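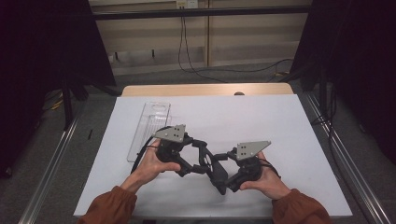 Kuvavum

Phone cases and trays: frequently asked questions

These are the questions we get most often about plain phone cases and the clear trays people keep them in. If your question is about an order, use the contact form and include your order number.

How do I know which case fits my phone?

Go by the full model name in your phone's settings. Two phones from the same year can be nearly the same size and still have their camera openings in different places. The name printed on an old box is usually right, but check it against the settings if the phone was bought second-hand.

Can I use a case made for last year's model?

Usually no. The sides may clip on, but the buttons and lenses tend to be a few millimetres out. If a lens is even slightly covered you will get a dark corner in your photos. We don't exchange cases that have been trimmed at home with a knife.

What should I check before I put a new case on?

Hold the case up in front of something pale, with the back facing you, and look through the camera openings. A sheet of paper will do. You are looking for rough edges or bits of plastic left in the holes. Then run a fingertip round the inside of the rim. Any grit in there will end up against the phone.

Why is there more than one opening at the back?

The larger ones are for the lenses. Smaller holes and slots may be for a flash, a microphone or a sensor, depending on the phone. Don't cover any of them with a sticker, even if you can't tell what they are for.

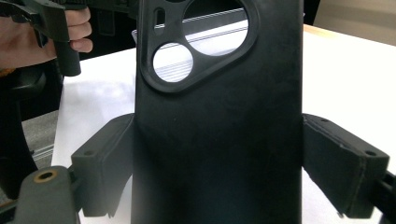 One customer wrote to say that the raised rim round the lenses collects pocket fluff, and that a soft toothbrush gets it out better than a cloth. We agree with that. Use it dry, with the case off the phone.

How do I clean a matt black case?

Warm water, a drop of washing-up liquid and a soft cloth. Rinse it and leave it to dry standing on its edge. Don't put the phone back in until the inside is fully dry. Leave out bleach, nail varnish remover and kitchen spray, all of which can mark the finish.

Why does my black case look shiny in places?

Matt finishes pick up a shine where they are handled most, along the sides and the lower part of the back. If it is only grease it will wash off. If it is wear, it won't, and it is not counted as a fault.

What is the Zotance range?

Zotance is our own range of plain cases without logos. They come in black only. There are 161 models listed at present, and the list was last changed in May. If yours is missing, we don't have it in a back room - the list is everything.

Do I need a tray?

No. A tray is handy if you have several cases, or if you share a table with other people and small things go missing. Many customers keep a case, a charging lead and a cleaning cloth in one and leave it at that.

Which tray should I buy?

Measure your longest case and add two fingers' width, so that you can lift it out. The Fukuda tray is 300 mm long inside and takes most large phones lying flat. The Tunska is 217 mm long inside and suits a shorter shelf. Both are clear plastic. Neither has a lid, and we don't sell one separately.

Can cases be stacked in a tray?

Yes, if they are all facing the same way. Put the deepest camera rim at the top of the pile. Stacked back to back, the rims rub against each other and leave a mark.

How do I stop a clear tray from scratching?

You can't altogether. Lift it when you move it, don't slide it, and wash it by hand. The dishwasher turns clear plastic cloudy after a few goes. Dust shows less if you wipe it with a damp cloth and let it dry in the air.

What is the best surface for sorting cases?

Something flat, pale and not glossy. Black things are hard to see on a dark table, and loose bits vanish in wood grain. A plain white board laid over the table works well and can be put away afterwards. Leave a clear space in the middle and keep the tray to one side, within reach of the hand you don't write with. 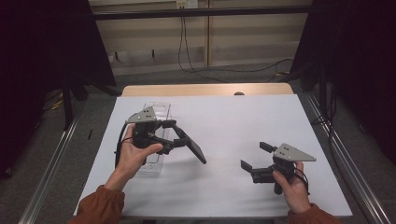
White board on a light wood table, clear tray on the left.

My case is tight. How do I get it off?

Start at a corner by the volume buttons and ease it outwards with your thumb, then do the corner diagonally opposite. Don't pull at the camera rim and don't use a screwdriver. If it is a hard case and has been in the cold, let it come up to room temperature first.

Can I return a case once I've tried it on?

Yes, within the returns period shown on your receipt, as long as it is clean and uncut. Trays can be returned too. Please wrap them, even if they came to you loose in the box.

Can old cases be recycled?

Many councils don't take them at the kerb. Ask at your local recycling centre, or give them away with the model name written on a slip of paper inside. We collected 885 old cases through the return box at our counter last year and the box is still there, to the left of the door.

Page last updated 16 October 2025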